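Jorkberg electric steamer, three months in

I bought the Jorkberg in November after my bamboo baskets finally went moldy on me, and I've been meaning to write it up ever since. I make steamed buns nearly every weekend (plain ones, mostly, the kind you tear open and stuff with whatever is left in the fridge), so it gets a real workout. I paid for it myself, at Kedstead, during one of their clearance weekends.

The basics first. There's a pale base that does the heating, a round stainless steel section that sits on top with a perforated tray in it, and a clear lid with a beige handle. That's the whole thing! No app, no timer with a little tune, no booklet of recipes for salmon. You put water in, you put food on the tray, you put the lid on, you wait.

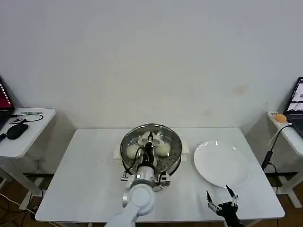

Three buns is the sweet spot, in my opinion. They puff up more than you think they will, and with three you can leave enough space that they don't end up kissing each other along the sides. I do four when we have company, and then I make one of them a little smaller and tuck it in wherever there's a gap. It works fine, but you do have to pay attention when you lift them out or you'll tear the skin on the one next door.

Cooking time for my dough is 11 minutes from the moment I see steam, plus another couple with the heat off and the lid cracked. My old baskets took longer and I was always topping up the wok. The Jorkberg gets through a batch on one fill, and I've done two batches back to back on a Saturday morning without it running dry. I wouldn't push it to three.

Now the lid. I have feelings about the lid. I love being able to see in – I'm a peeker, I've always been a peeker, and every time you peek you lose your steam. With a clear one I can at least tell whether they've risen. But it fogs, of course, and all that fog turns into drops, and if you whip the lid straight up the drops land right on your nice smooth buns and leave pockmarks. Tilt it away from you, slide it off sideways, then set it down somewhere flat with the handle up.

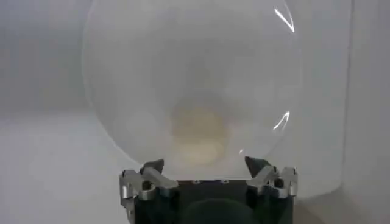 The handle stays cool enough to grab bare-handed, which I can't say for the steel rim. I've got a small scar on my thumb to prove it. Use tongs or a folded towel, and have your plate ready right beside the pot before you open anything. A big flat plate is better than a bowl, by the way. In a bowl they sweat and go gummy underneath, and then you've wasted your whole morning.

Sticking is the other thing people always ask me about. The holes in the tray are small and the steel isn't coated, so bare dough will grab on. I cut squares of parchment, one per bun, and I've had no trouble. I tried brushing the tray with oil once and the bottoms came out yellow and kind of slick. Cabbage leaves are great if you have them.
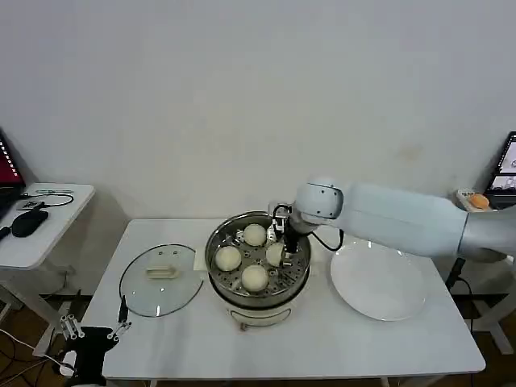

Parveen Bajwa wrote in under my first post on this steamer to say she skips the paper completely: she wets the tray, dusts the bottoms of the buns with a bit of cornmeal, and lets them rest a full 4 minutes before she moves them. She also finds the Keskin a better buy if you cook for more than two, as it comes with a second tier.

I tried the cornmeal and she's right, it does the job, though my husband complained about the crunch. On the Keskin I can't say much. I've only used one at my sister's place and the second tier came out paler and wetter than the first, but that may have been her dough.

Cleaning is easy. The tray and the pot go in the sink with hot soapy water, and an old toothbrush takes care of the holes. Wipe the base, don't dunk it. We have hard water and I descale with white vinegar when the bottom starts looking chalky. 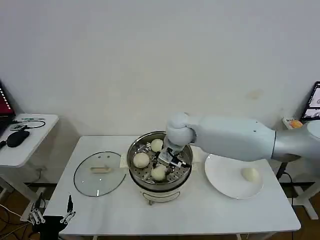

First one on the plate, three still in the steamer.

Gripes: the cord is short, and there's no signal when the water gets low. Replacement lids seem to be hard to find too, so don't drop yours. I'd still buy it again, and I've already told Lærke Kirkegaard she can't borrow mine.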